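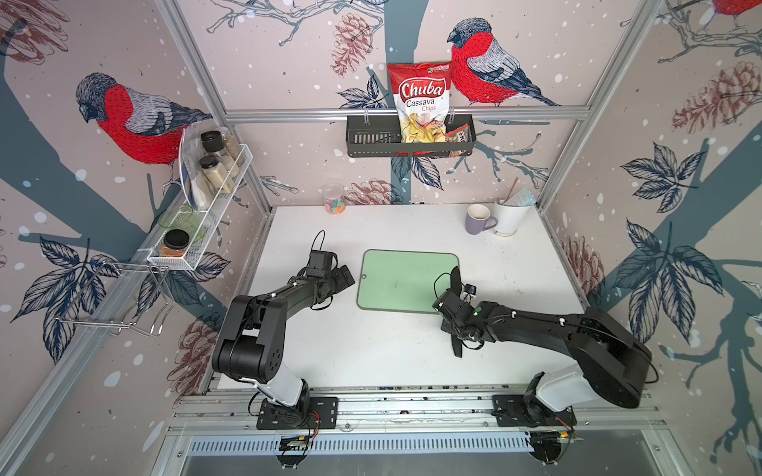
Kassa Tabletop Kitchen Set

Overview

The Kassa set is a collection of recordings of small kitchen items being laid out, moved and put away on a white tabletop. It is maintained by the Ludow office of Sondarberg and contains 1,152 recordings. This card was last revised on 8/31/19.

Items

Green cutting board, rectangular, with a hanging hole at one end
Lavender-purple mug, white inside
White cup, used to hold a thin brown stick and a light blue folded packet
Small clear jar of colorful gummy candies
Black metal wall basket, hung from the crossbar by two hooks

Other items from the Norkia shelf list appear in later recordings and are described in the item sheet.

Setting

The inner walls are papered in a winter pattern of bare branches, pinecones and red-breasted bullfinches. The same paper is used in all recordings. Scuffs on the tabletop have not been retouched.

Activities

Tasks are grouped into 6 folders by the item that is moved first. Each folder includes 20 recordings set aside for testing. Item names are spelled the same way in folder names and in the item sheet.

Known Issues

In 2 recordings the cup is labeled as a mug. Corrected labels are planned for the December release.

Use

Users should cite the set by its full title and include the revision date.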